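How to get through your first week when they start recording your cleaning work

Dasura told our break room that wiping tables was "next". Maybe it is. I've sat through a few of these rollouts and I'm not convinced, but you'll still be asked to take part, so you may as well do it on decent terms.

1. Get the terms on paper. Ask what your hand movements will be used for, who keeps them and for how long. Our first form ran to 39 pages and the bit about pay was on the last one.

2. Agree on the task before you put anything on. Ours was spray, wipe, fold the cloth, next table. If they want toys picked up off the carpet as well, that's a second task and should be written down as one.

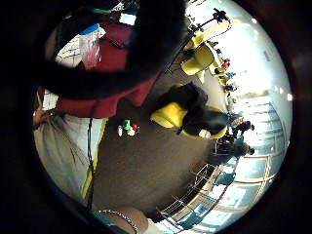 3. Keep your own pace. People speed up when they're being measured, then the fast version turns into the roster. Work the way you would at the end of a long shift.

4. Sort out the cables first. A glove with a lead on it changes how you reach across a table, and a spray bottle is easy to knock. Ask for slack, and ask where the power brick is going to sit.
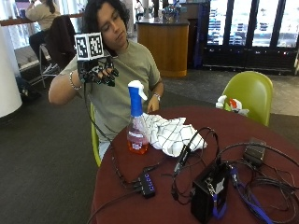
5. Take your breaks. Setting up and recalibrating is work – put it on your timesheet. I logged up to 8 minutes a go and had to argue for every one of them.

6. Ask what happens to the hours. "Freeing staff for higher value tasks" is not an answer. Which tasks, whose hours, and from what date? Ours was promised for May and we're still waiting.

Comments

Teodoro Dizon, 24/09/2019
Number 5 is spot on. Our supervisor called setup "downtime" and docked it.

Juniper Greenberg
Bit harsh. I'd happily let a machine do the tables if I kept my shifts.

Pruitt
That "if" is doing a lot of work, Juniper.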